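# The governor's office wants its steel melted at home. One adviser explains, and we ask what it costs

*13 February 2019*

The adviser has brought a folder to the interview and keeps one hand on it. Inside is the draft of the Domestic Materials Act, a bill that would require every bridge, water main and public building paid for by the state to use metal made in the United States. The governor has called it the most important thing on this year's agenda. The adviser helped write it and agreed to talk on the condition that no name be used.

"We've spent thirty years buying whatever was cheapest on the day," the adviser says. "Then prices jump overseas and we act surprised. The governor is tired of acting surprised."

It is a good line, and a version of it has been in the last three speeches. I ask what, in plain terms, would change the day after the bill is signed.

"The day after? Nothing. There's a phase-in."

How long a phase-in depends on which page you read. The summary sent to reporters talks about "immediate action." The draft itself gives state agencies until July to publish a list of covered products, and then lets each agency set its own schedule. The adviser agrees that the two don't sound alike.

"The summary is a summary," the adviser says. "I'd encourage people to read the bill."

I had read the bill. Section four says that covered projects must use 100 percent domestic iron and steel. Section nine lets any agency head waive section four when the domestic product is "unreasonably priced or not readily available." Neither phrase is defined. I ask who decides what is unreasonable.

"The agency head, using judgment."

And who checks the judgment?

"The legislature can always ask questions."

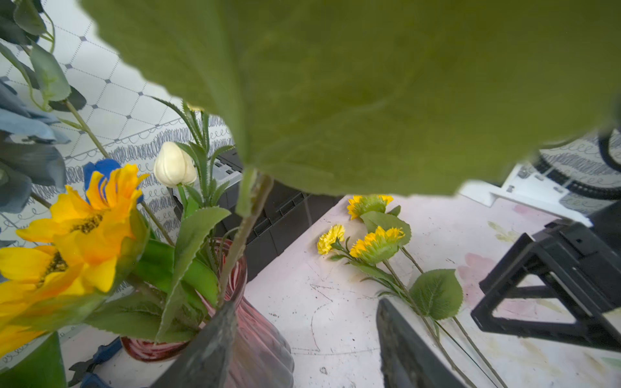 The adviser doesn't see this as a loophole. "Every law like this has a waiver. If you have a water main break in the middle of winter and the only pipe you can get by morning comes from Canada, you want somebody to be able to say yes. I don't think your readers would want to boil water for a month so we could keep our hands clean."

Fair enough, but the section doesn't mention emergencies. It would cover a broken main, and it would also cover a new parking garage whose builder found a better price abroad. When I say so, the adviser opens the folder for the first time, reads for a moment, and closes it.

"That's language we could tighten."

Is the governor's office planning to tighten it?

"We're listening to everybody."

## The plant in Vorkeck

Most of the governor's speeches on this bill end up in Vorkeck, where a company called Driludis makes pipe fittings and has promised to expand if the bill passes. The number the governor uses is 155 new jobs. I ask where it came from.

"From the company."

Did the state check it?

"We've had very good conversations with the company."

The letter Driludis sent to the governor's office, which I obtained through a records request, does contain the number. It also contains the words "up to," and it says the hiring would depend on "market conditions and suitable incentives." The adviser says that the governor has never hidden this. I haven't found a speech in which the governor mentions it.

"Look, companies write careful letters," the adviser says. "They have lawyers. You sit across the table from these people and you can tell whether they mean it. They mean it."

I bring up Flurkatow, the foundry that got a property tax break from the last administration after writing a letter of its own. It promised 100 jobs. It kept the tax break until the term ran out and then moved its finishing line to another state. The adviser has clearly been expecting this one.

"Different governor, different deal, different industry. That was a straight giveaway. Here we aren't handing anybody a check. We're saying, we're a customer, and we're going to be a loyal customer."

A loyal customer who pays more, I suggest.

"Maybe a little more. At first."

How much is a little? The bill comes with no cost estimate. The transportation department was asked for one and replied that it couldn't produce a figure until it knew which products were covered, and the list of products won't exist until after the bill is law. The adviser admits that the order is awkward.

"I'd have liked to have that number. I would. But you can study a thing to death. If we'd waited for a number every time, we'd never have built the interstate."

(The interstate system had cost estimates. They were wrong, but there were estimates.)
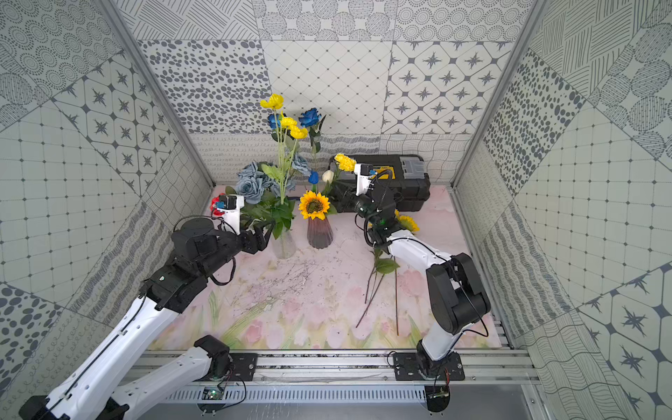 ## Who counts as domestic

The argument that has split the governor's own party is over what "domestic" means. The draft says a product qualifies if it is "substantially manufactured" in the country. An earlier version said "melted and poured," the stricter test that steelworkers prefer, since it rules out bringing in foreign slab and rolling it here. The words were changed between the first draft and the second, and I ask the adviser why.

"We heard from people in the industry that the first version was too rigid."

Which people?

"A range of people."

Was Driludis one of them?

There is a pause. "They would have been part of the range, yes."

Driludis buys a share of its raw castings from Gbeho, a trading firm that brings them in by ship. Under the first draft, those fittings might not have counted as domestic. Under the second, they very likely do. So the company held up as the reason for the bill would be allowed to go on importing under it, and to sell the result to the state as homegrown.

The adviser dislikes that way of putting it. "The cutting, the threading, the coating, the testing, the packing, that's done by people in Vorkeck who pay taxes in Vorkeck. Tell them it isn't American work. I wouldn't want to."

I wouldn't either. But the speeches are about furnaces, and about never again having to wait on a ship. I ask whether a casting that comes off a ship is still waiting on one.

"It's a step," the adviser says. "You get the finishing here, you get the customers here, and over time the melting follows. That's how industries come back. They come back in pieces."

Has that happened anywhere the adviser can point to?

"I can get you some examples."

I asked again by email two days later and was sent the summary.
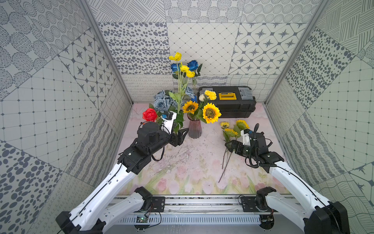
We spend the last part of the hour on enforcement, which takes up less than half a page of the draft. Contractors would sign a form stating that their materials comply. The agency would keep the form. There is no money for inspectors and no schedule of audits, and the penalty for a false statement is whatever the existing law on false statements provides.

The state has 1,169 open contracts that would fall under the bill if it were in force now. I ask how many people would be looking at the forms.

"Existing staff would take it on."

How many is that?

"I don't have it in front of me."

Purchasing staff in two agencies told me that they haven't been consulted. One said the first they knew of the bill was the governor's speech. The adviser seems bothered by this, more than by anything else I've asked, and writes it down.

"They should have been called. I'll own that. We moved fast."

Why the hurry? The session runs for months yet, and the opposition has offered its votes for a version with a cost estimate and the stricter definition restored. On paper that bill would pass easily. It would also please the steelworkers, whom the governor says the whole thing is for.

"Because once you reopen it, everybody wants in," the adviser says. "The cement people want in. The lumber people want in. You end up with nothing. I've watched it happen. I'd take an imperfect bill with the governor's signature on it over a beautiful one in a drawer."

I ask whether the governor would veto the stricter version if it reached the desk.

"I don't deal in hypotheticals."

The amendment was filed the following morning, so the question may not stay hypothetical for long. A first hearing has been set, and Driludis is on the list of speakers. The purchasing offices, when I last looked, were not.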